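Womden Play and Learning Association
Minutes of the Materials Meeting, 08/03/2026
Chair: Shabnam Lodhi

1. Minutes of the previous meeting
Approved with one correction to item 3.

2. Block sets
The Chair reported on the dark blocks with red faces under review for the Skitgate room. Members discussed the row-and-gap exercise, in which three blocks are set side by side and a single block stands apart on a white tabletop.

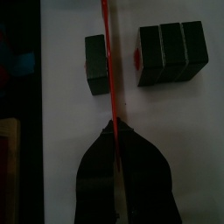 It was noted that the seams between adjoining blocks are thin, and that younger children may take a closed row for one long piece. Members favored keeping the exercise – with the red faces turned outward where possible. A budget of $600 was approved for 12 further sets.
Action: S. Lodhi to obtain a quote from Hashmi.

3. Storage
The Undach cabinet will be relabeled. Deferred to October.

The meeting adjourned with no other business.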